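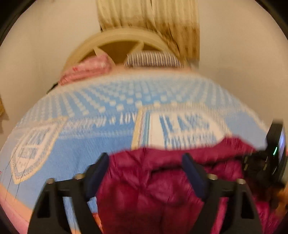 Nachtabsenkung und Schlaf: Wie warm ist es nachts im Wohnheim?
Projektbericht, Modul Angewandte Gebäudephysik
Vorgelegt von Evie Mapplebeck und Ingegerd Løken

1. Ausgangslage

Im Wohnheim Lotgate in Lusach wird die Vorlauftemperatur der Heizung seit dem vorletzten Winter nachts abgesenkt. Die Absenkung beginnt um 22:30 Uhr und endet um 5:30 Uhr. Die Hausverwaltung hat das damals per Aushang mitgeteilt und mit den Energiekosten begründet. Danach gab es Beschwerden, und zwar in beide Richtungen: Manche Bewohner fanden ihr Zimmer nachts zu kalt, andere fanden es weiterhin zu warm und schliefen bei gekipptem Fenster. Welche Temperaturen in den Zimmern tatsächlich herrschten, war nicht bekannt. Die Heizungssteuerung erfasst nur den Vorlauf und die Außentemperatur.

Unser Projekt sollte zwei Dinge klären. Erstens wollten wir wissen, welche Lufttemperatur sich während der Nacht in Betthöhe einstellt. Zweitens wollten wir herausfinden, wie die Bewohner darauf reagieren, also mit Bettzeug, Kleidung, Lüften oder zusätzlichen Heizgeräten.

2. Das Gebäude

Lotgate besteht aus zwei Riegeln mit je vier Geschossen und einem Verbindungsbau, in dem Waschküche und Fahrradkeller liegen. Der ältere Riegel hat Außenwände aus Vollziegel ohne Dämmung, der neuere ein Wärmedämmverbundsystem. Die Fenster wurden in beiden Riegeln gleichzeitig ausgetauscht. Insgesamt hat das Haus 255 Einzelzimmer. Davon waren im Untersuchungszeitraum 209 dauerhaft bewohnt, der Rest stand wegen Sanierung der Bäder leer oder wurde nur tageweise genutzt.

Die Zimmer sind im Grundriss fast gleich. Das Bett kann an drei Wänden stehen, und in der Praxis kommt das auch alles vor. Für die Auswertung war das wichtiger, als wir anfangs dachten (siehe Abschnitt 5).

3. Vorgehen

Im Oktober haben wir in alle dauerhaft bewohnten Zimmer einen Fragebogen verteilt. Zurück kamen 151 ausgefüllte Bögen. Abgefragt wurden Geschoss, Himmelsrichtung, Lage des Bettes, Art der Bettdecke, übliche Schlafkleidung, Lüftungsverhalten und die eigene Einschätzung auf einer fünfstufigen Skala von »viel zu kalt« bis »viel zu warm«. Namen haben wir nicht erhoben.

Für die Messung standen uns 18 Datenlogger der Bauart Gruvari zur Verfügung, die das Institut sonst für Übungen in der Baustoffkunde verwendet. Vor dem Einsatz lagen alle Geräte über Nacht in derselben Kiste, damit wir die Abweichungen untereinander feststellen konnten. Zwei Geräte wichen stärker ab als die übrigen und wurden rechnerisch korrigiert. Die Logger haben wir am Kopfende befestigt, auf Höhe der Matratzenoberkante und mit einer Handbreit Abstand zur Wand. Aufgezeichnet wurde alle zehn Minuten, in jedem Zimmer zwei Wochen lang.

Die Messzimmer wurden so gewählt, dass beide Riegel, alle Geschosse und beide Hauptrichtungen vertreten waren. Ein Eckzimmer im Erdgeschoss haben wir zusätzlich aufgenommen, weil dort die meisten Beschwerden herkamen. Streng zufällig ist die Auswahl damit nicht.

4. Ergebnisse der Befragung

Im Altbau überwog die Einschätzung »etwas zu kalt«, im neueren Riegel die Einschätzung »passend«. Über die Geschosse verteilt gab es im Altbau einen deutlichen Unterschied zwischen dem Erdgeschoss und dem zweiten Obergeschoss. Im obersten Geschoss wurde es wieder schlechter, was zur ungedämmten Decke zum Dachraum passt.

Bei den Reaktionen wurde am häufigsten eine zusätzliche Decke genannt, danach dickere Socken. Mehrere Befragte schrieben im Freitextfeld, dass sie Jacke oder Mantel über die Bettdecke legen. Nach so etwas hatten wir gar nicht gefragt, es stand nicht in der Auswahlliste. Heizlüfter sind laut Hausordnung verboten und wurden nur vereinzelt angegeben; wir gehen davon aus, dass der wirkliche Wert höher liegt.

Auffällig war das Lüften. Wer sein Zimmer als zu kalt einstufte, lüftete trotzdem oft kurz vor dem Schlafen, und zwar nach 22:30 Uhr. Der Heizkörper ist dann schon abgesenkt und die Luft wird bis zum Morgen kaum wieder wärmer.
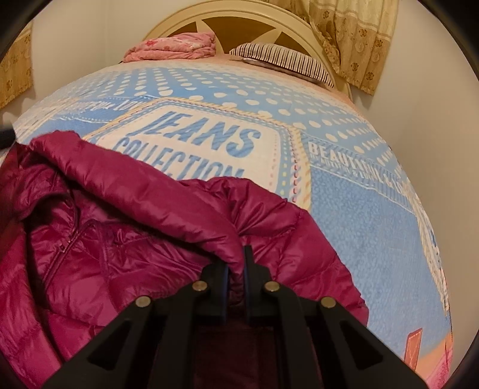

Hilft eine Jacke über der Bettdecke gegen ein kaltes Zimmer?

Etwas Wärme bringt sie, weil sie eine weitere Luftschicht über dem Schlafenden einschließt. Sie deckt aber nur einen Teil des Körpers ab und rutscht leicht herunter, eine zweite Decke in voller Größe ist deshalb die bessere Lösung. Gegen kalte Luft am Kopf hilft beides nicht.

5. Ergebnisse der Messung

Im neueren Riegel fiel die Temperatur am Kopfende im Lauf der Nacht langsam und gleichmäßig ab. Der niedrigste Wert lag fast immer kurz vor dem Ende der Absenkung. In keinem der dortigen Messzimmer wurden 18 Grad unterschritten, solange das Fenster geschlossen blieb.

Im Altbau war das Bild uneinheitlich. Zimmer mit dem Bett an der Innenwand verhielten sich ähnlich wie im neueren Riegel, nur auf etwas niedrigerem Niveau. Stand das Bett mit dem Kopfende an der Außenwand, wurden die 18 Grad in den meisten Nächten schon vor Mitternacht unterschritten. In einem Fall konnten wir beide Aufstellungen vergleichen, weil der Bewohner nach der ersten Messwoche umgeräumt hatte. Für unseren Messplan war das ärgerlich, für das Ergebnis war es brauchbar. Die Außentemperaturen der beiden Wochen lagen nahe beieinander, und am Kopfende war es in der zweiten Woche durchgehend wärmer.

Das Eckzimmer im Erdgeschoss war das kälteste von allen. Hier kam hinzu, dass ein Schrank vor dem Heizkörper stand. Wir haben das der Bewohnerin mitgeteilt, am Aufbau während der Messung aber nichts geändert.

Fensteröffnungen sind in den Kurven als steiler Abfall gut zu erkennen. Nächte mit dauerhaft gekipptem Fenster haben wir getrennt ausgewertet und in den Vergleich der beiden Riegel nicht einbezogen.

6. Fehlerquellen

Gemessen wurde nur die Lufttemperatur. Die Strahlungstemperatur der Wand fehlt, obwohl sie für das Empfinden am Kopfende vermutlich eine große Rolle spielt. Ein Globe-Thermometer war beantragt, wurde aber von einer anderen Gruppe gebraucht.

Die Logger hingen außerdem nah am Körper. Wenn jemand im Bett liegt, steigt die Temperatur am Messpunkt ein wenig an. In den Kurven sieht man das in manchen Zimmern als kleine Stufe nach oben - bei einem Zimmer so regelmäßig, dass man die Schlafenszeit ablesen könnte. Wir haben die Einzelkurven deshalb nicht in den Anhang aufgenommen, sondern nur Mittelwerte je Gebäudeteil.

Ein Logger ist in der zweiten Woche hinter das Bett gefallen und hat dort weiter aufgezeichnet. Diese Daten wurden verworfen.

7. Vorschläge an die Verwaltung

Für den neueren Riegel sehen wir keinen Anlass, etwas zu ändern. Im Altbau sollte die Absenkung später beginnen, wir schlagen Mitternacht vor. Beide Riegel haben eigene Heizkreise, getrennte Zeiten lassen sich also an der vorhandenen Regelung einstellen. Die Wartungsfirma De Graaf hat uns das auf Nachfrage bestätigt und würde die Umstellung beim nächsten regulären Termin miterledigen.

Neue Bewohner im Altbau sollten beim Einzug einen Hinweis bekommen, das Bett nach Möglichkeit an eine Innenwand zu stellen und vor Beginn der Absenkung zu lüften. Ein halbes Blatt in der Einzugsmappe reicht dafür. Die Dämmung der obersten Geschossdecke wäre eine größere Maßnahme, zu deren Kosten wir in diesem Projekt nichts ermittelt haben.

8. Aufgabenverteilung

Fragebogen, Verteilung und Auswertung der Befragung: Evie Mapplebeck. Abgleich der Logger, Messplan und Auswertung der Messdaten: Ingegerd Løken. Die Abschnitte 6 und 7 wurden gemeinsam geschrieben. Der Fragebogen liegt als Anhang A bei, die Tabellen mit den Mittelwerten als Anhang B.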